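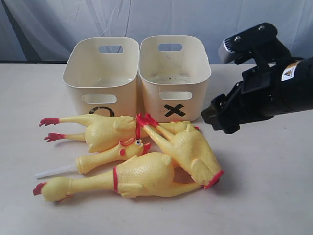

Rubber chicken

The rubber chicken is a comedy prop in the shape of a plucked hen, used by clowns, stage magicians and sketch performers. Its origin is unknown, though many sources claim otherwise. The most repeated story traces it to court jesters who tied a dead bird or an inflated bladder to a stick. Bladders on sticks were certainly used. The step from there to a molded chicken is usually asserted and rarely shown.

A second account credits soldiers who hung chickens from their gear for luck. It appears in joke-shop catalogs and almost nowhere else, and no letter or diary is ever cited with it.
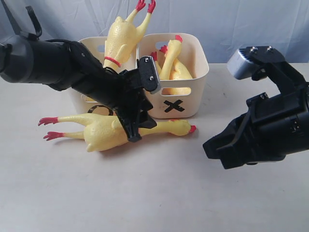

Rubber chicken lying on its back, beak open.

Manufacture

Early props were often made by the performers themselves, which makes dating them difficult. The Ritimari collection lists two stage birds as "very old," but gives no maker and no test of the material. Beltia, a novelty firm, has claimed sales of up to 4,000 a year. The company has published no accounts to support this, and the same figure, 4000, turns up in its catalog as the number of different jokes the prop can be used for. 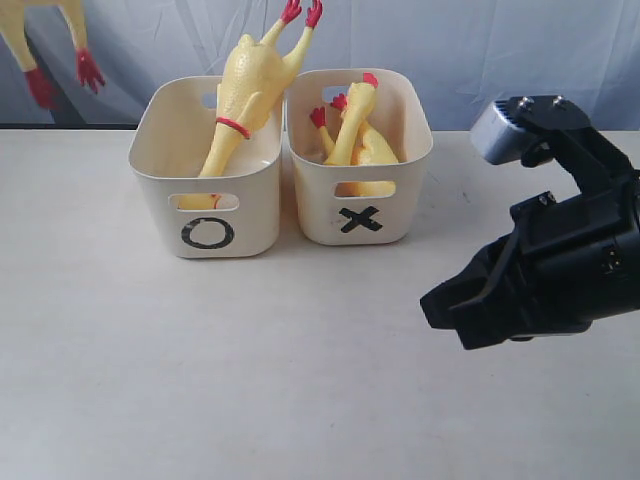 Text by Mateja Papadopoulos | Last revised 23/08/2024

Use in comedy

Why the prop gets a laugh is disputed. Some writers call it a parody of the slapstick club, others say the word "chicken" does most of the work. The Savton survey, often quoted on this point, asked 1000 theatergoers what they found funny but did not show them a chicken.
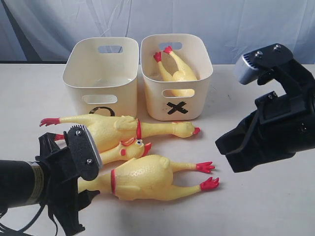
Modern versions are mostly sold as squeeze toys, and many buyers are dog owners with no interest in the stage. Sellers like to describe the comic pose as a design feature. Lying in front of plastic baskets, as these are, rubber chickens have no particular pose, and the joke has to come from whoever picks them up. Pace, a magicians' newsletter, made the same complaint one May and got angry letters.

Related articles
Slapstick
Whoopee cushion
Squeaky toy
Jester's bladder

Shares: 37 | Comments: 6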